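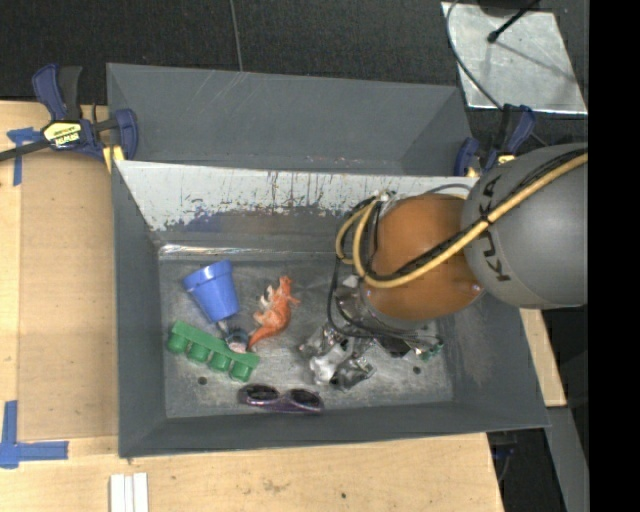
Ticket 976: Coating loss, front bin
Status: Open, waiting on parts
Priority: Normal
Reported by: Naima Hajji
Assigned to: Youssra Erraji

Monday, 9:10, Naima Hajji
Paint is coming off the inside of the front gray bin. The damage is along the upper part of the far wall, with some rust-brown streaks in it. Whitish surface showing. Please advise whether the bin can stay in use.

Monday, 9:45, Youssra Erraji
Is the floor affected? Is the second bin behind it the same?

Monday, 10:05, Naima Hajji
Floor is scraped and has pale smudges but no chipping like the wall. The second bin has fine diagonal scratches only. The front bin still has the small items in it: blue flower pot, orange animal, green egg-carton strip, the purple sunglasses and the rest.

Monday, 11:30, Youssra Erraji
Take the items out before anything is done to the wall. Do not scrape with the bin loaded. Wipe each item, the green strip in particular, as flakes will collect in the cups. The two small round holes in the floor are to be taped from the outside before wet cleaning. Remove the tape afterward.

Monday, 13:20, Chaimae Lahlou
Adding from stores: no spare bin of this size at Tullunport. Imhof quotes 6 working days for a replacement. Guvine primer is in stock, 2 cans, gray topcoat is not.

Monday, 13:40, Youssra Erraji
Order one replacement bin and one can of topcoat. Existing bin to be sanded back to a firm edge, primed and kept as the spare. The bluish patch on the same wall, lower left of the chipping, is to be sanded with the rest.

Monday, 14:15, Chaimae Lahlou
Both ordered. Topcoat due in 4 days. Ticket stays open until the bin is delivered.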